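Die Sockenschule

Eine Erzählung in drei Kapiteln

1. Der Korb

Als Tormod Lunde im Februar bei Plornach anfing, hatte er sich unter seiner neuen Arbeit etwas mit Schaltkästen vorgestellt, mit Kabelbindern und einem Schraubenzieher in der Brusttasche, so wie er es aus den langen Jahren in der Werft kannte. Stattdessen führte ihn Teodor Tveit, der jung genug war, um sein Enkel zu sein, und der immer ein wenig zu schnell ging, in ein Zimmer hoch über der Stadt und drückte ihm zwei Greifer in die Hände.

»Einen rechts, einen links«, sagte Teodor. »Und dann machst du einfach die Wäsche.«

»Die Wäsche«, sagte Tormod.

»Die Socken vor allem. Du zeigst es, und Gokix schaut zu.«

Gokix, so hieß der Schüler, und er war an jenem ersten Morgen gar nicht im Haus. Er stand bei Ruddock in der Halle, am anderen Ende der Stadt, und sollte erst später, wenn genug beisammen war, alles auf einmal lernen, was Tormod ihm vorgemacht hatte. Das kam Tormod ein bisschen unhöflich vor, einem Lehrling etwas beizubringen, den man noch nicht einmal begrüßt hatte, aber er sagte nichts, denn Teodor war schon wieder an der Tür und suchte nach einem Ladegerät.

Also fing er an. Er hatte in seinem Leben, das muss man dazusagen, nicht viele Socken zusammengelegt. Das hatte Marit gemacht, und seit Marit nicht mehr da war, zog er sie eben einzeln aus der Schublade, wie sie kamen, und wer ihm auf die Füße schaute, der war selber schuld. Nun stand er mit zwei schwarzen Fingern, die nicht seine waren, über einem Wäschekorb am Fenster und spürte, wie ihm der Schweiß in den Kragen lief. Man durfte nicht zu tief hineinfahren, dann hatte man drei Sachen auf einmal, und man durfte nicht zu zaghaft sein, dann hatte man gar nichts und griff in die Luft wie ein Krebs am Strand. Die rote erwischte er schließlich ganz oben, hob sie an, ließ sie ein wenig aushängen und war so stolz, dass er sich umdrehte, um zu sehen, ob es jemand mitbekommen hatte.

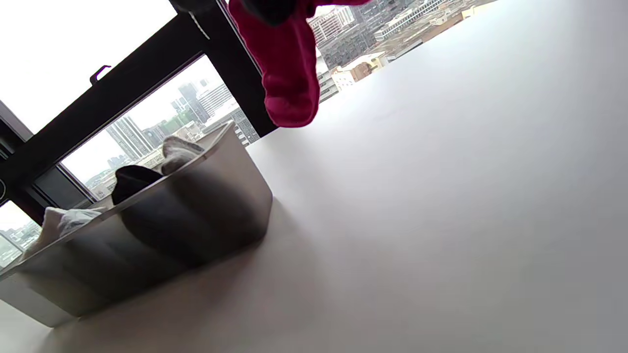
2. Das Zögern

Nach zwei Wochen kannte Tormod den Korb auswendig, und er kannte auch die Stadt hinter dem Glas, die Hochhäuser im Dunst und die flachen Dächer davor, und an manchen Vormittagen erzählte er Gokix davon, obwohl Teodor ihm erklärt hatte, dass der Ton gar nicht aufgezeichnet wurde. »Das schadet ja nicht«, meinte Tormod und erzählte weiter, von der Werft in Masness, vom Schweißen bei Frost und davon, wie ihm der alte Vorarbeiter seinerzeit das Spleißen beigebracht hatte, ohne ein einziges Wort, nur mit den Händen, und immer wieder von vorn, bis es saß.

Am Ende der zweiten Woche kam Teodor mit seinem Rechner unter dem Arm und einem Gesicht, als müsse er einen Hund vom Sofa schicken.

»Du hast jetzt 1.909 Durchgänge«, sagte er. »Das ist viel, das ist wirklich schön. Aber bei rund 200 davon hältst du mittendrin an. Du nimmst die Socke hoch, und dann wartest du. Ruddock fragt, ob wir die löschen sollen.«

Tormod legte die Greifer hin und rieb sich die Handgelenke. Er musste eine Weile überlegen, denn gemerkt hatte er es selber nicht.

»Da schaue ich nach der zweiten«, sagte er dann. »Wenn ich eine habe, muss ich doch wissen, wo die andere liegt. Sonst trage ich sie spazieren.«

Teodor setzte sich auf die Fensterbank, was er sonst nie tat, und ließ die Aufnahmen noch einmal laufen, eine nach der anderen, mit dem Kinn in der Hand. Draußen wurde es dunkel, in den Büros gegenüber gingen die Lichter an, und Tormod holte Kaffee und trank auch den zweiten Becher, weil Teodor seinen vergessen hatte.

»Wir lassen sie drin«, sagte Teodor schließlich. »Alle.«

Am nächsten Tag rollten sie den weißen Tisch an die andere Fensterfront, die zur Autobahn hinaus, und Tormod bekam einen durchsichtigen Kasten mit Fächern dazu. Von nun an sollte es ordentlich zugehen: die Socken auf den Tisch, die Paare suchen, rollen, ins Fach stellen. Die erste Rolle brauchte so lange, dass Teodor zwischendurch telefonieren ging. Weiß und grau war sie und ziemlich klein, aber sie stand im Fach ganz rechts, und Tormod betrachtete sie mit schräg gelegtem Kopf, ehe er die Greifer wieder über den Tisch brachte. Hellblau zu Hellblau, das wäre das Nächste gewesen, nur war die eine lang und die andere kurz, und bei den roten sah es nicht besser aus.

»Teodor«, rief er, »wer hat denn diese Socken gekauft?« 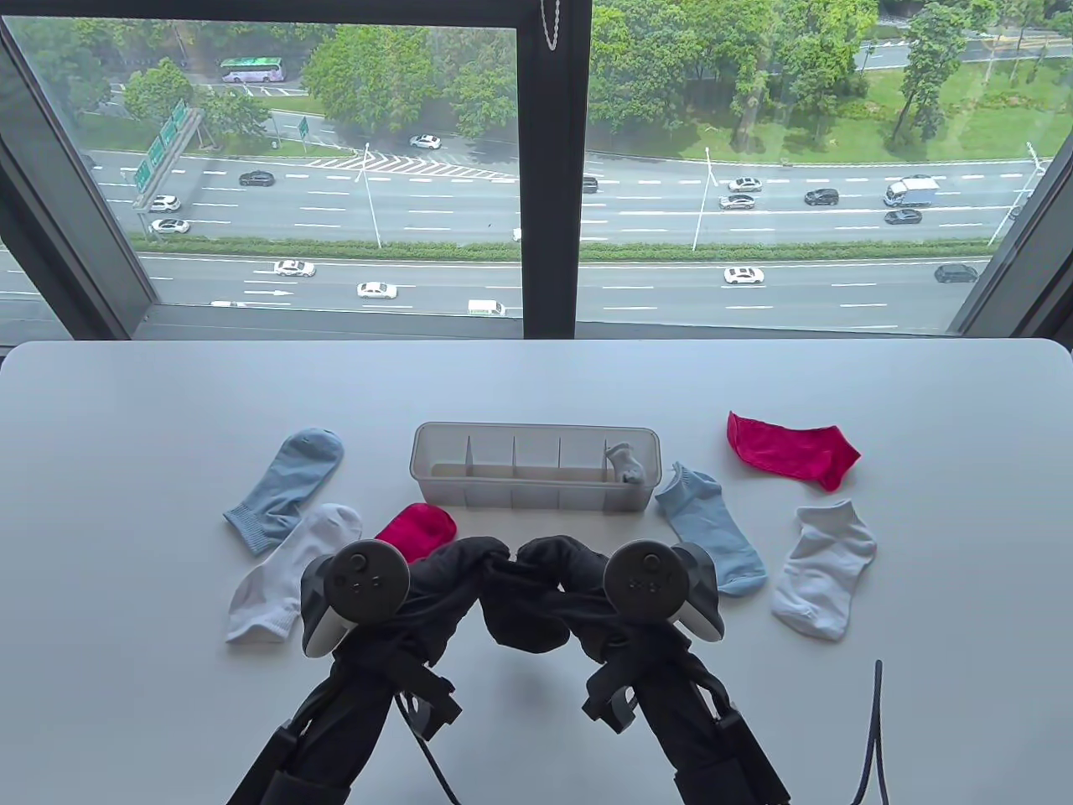
3. Der Besuch

Es wurde ein langes Jahr. Bei 2.774 hörten sie auf, nicht weil die Zahl irgendetwas bedeutete, sondern weil Teodor an diesem Abend den Zug erwischen musste, und danach saß Tormod wieder in seiner Küche und wusste mit den Händen nicht recht wohin. Er legte seine Schublade zusammen. Dann legte er die Geschirrtücher zusammen, und dann die Zeitungen.

Der Brief von Ruddock war auf den 26. Dezember 2018 datiert, und es stand nur darin, er möge doch einmal vorbeikommen, wenn es ihm passe, Gokix sei jetzt so weit. Tormod zog das gute Hemd an. In der Halle roch es nach Gummi und warmem Staub, und Teodor winkte ihm schon von weitem mit beiden Armen.

Gokix war kleiner, als er gedacht hatte. Er stand an einem Tisch, vor sich einen Haufen Wäsche, und Tormod sagte ihm guten Tag, denn das war er ihm ja noch schuldig. Dann fuhr der Arm hinunter, nicht zu tief und nicht zu zaghaft, und kam mit einer grauen Socke wieder herauf.

Und hielt an.

»Das macht er jedes Mal«, flüsterte Teodor.

»Lass ihn«, sagte Tormod. »Er schaut nach der zweiten.«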